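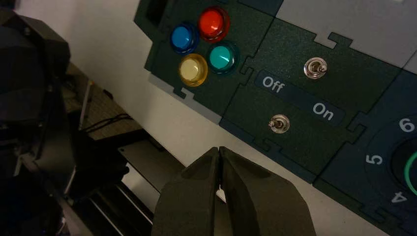 Juraj Dvořáček told me to budget for the table first and the arms last, and I laughed, and then I spent the whole fall finding out how right he was.

I'd gone to see him in October with a spreadsheet I was pretty proud of. Two arms, two grippers, a workstation, shipping. Done! He scrolled down to the bottom, scrolled back up, and asked where the rest of it was.

Some background. I run a small electronics shop in Andville. We put together control boxes for other companies, the sort of thing with a row of buttons and a dial and a couple of toggles on the front, and every one of them gets its controls worked by hand before it goes in a carton. Press, press, flip, flip, turn. It's dull work and people's thumbs get sore (mine included, I still take a shift when we're behind). So last year I decided we were going to get a two-arm bench robot to do the pressing and flipping, and I decided it the way I decide most things, which is in the shower, with no numbers.

The first quote came from Flallico. Very nice people, very thick PDF. The price on page one looked great and I nearly signed it. Then I read the options list. Grippers were an option. The wrist cameras were an option. The mounting rails were, you guessed it, an option, and so was the cable kit, which I'd assumed was just in the box, the way a lamp comes with a cord. By the time I'd ticked everything we needed to do a single button press, I was looking at a different purchase.

The second quote came from Afolabi, and it was higher on page one and lower on the last page. If you take one thing from this article, please take that. Read quotes from the back.

Now, fingers. I had budgeted one set of fingers per gripper, and I'd like to go back and have a word with myself. A broad flat finger is terrific for pushing a domed button. You close the pair up, you come down on the cap, and you've got plenty of surface to be a little sloppy with. A toggle is a whole other animal. The lever is skinny, it sits at a tilt, and you have to come at it from the correct side or you're just leaning on the nut. Then there's the dial, where you need to grab and twist. Can one set do all three? Sort of. Ours does, on a good day, with a lot of fiddling over the approach angle. But I should have put spare fingers in the plan from the start, in at least one other shape, and a little money for having some printed to our own drawings.

Then the practice panel. Herner, who supply most of our switches, pushed me on this one and I resisted for weeks. Why would I pay for a pretend product when I've got shelves of real ones? Well, I tried it with real ones. A customer's finished box is not what you want under a robot arm while you're still figuring out how hard is too hard. What you want is a board with tiles you can pull apart and put back in some other order, with buttons in one section and toggles in the next and a numbered dial off to the side, so that when your setup gets good at one layout you can shuffle it and find out how good it is. You want cheap parts on it too. Budget for replacing them.

And the table! Juraj's table. I had us down for a regular wooden bench we already owned, cost zero. Two arms starting and stopping on a regular bench will walk it across the floor, or at least shake it enough that your button isn't where you left it. We added braces and 300 dollars' worth of hardware, and it's better. I'd still buy the heavy one if I were starting over.

Time is the part I was worst at. I gave us 5 days to get set up. It took 11 weeks before I'd have shown it to a customer, and for a good stretch of that I had one of my best assemblers sitting next to it with a laptop, which means she wasn't assembling. That's a real cost and it wasn't anywhere in my spreadsheet. Put a line in for it. Put the person's name on it, so you can't pretend it's free.

Would I do it again? Yes, I think so. My thumbs say yes. I've started on the plan for a second station, and this time the first row says "table" and the arms are way down near the bottom, under cables. I sent it over to Juraj last week. He wrote back asking what I'd set aside for lighting.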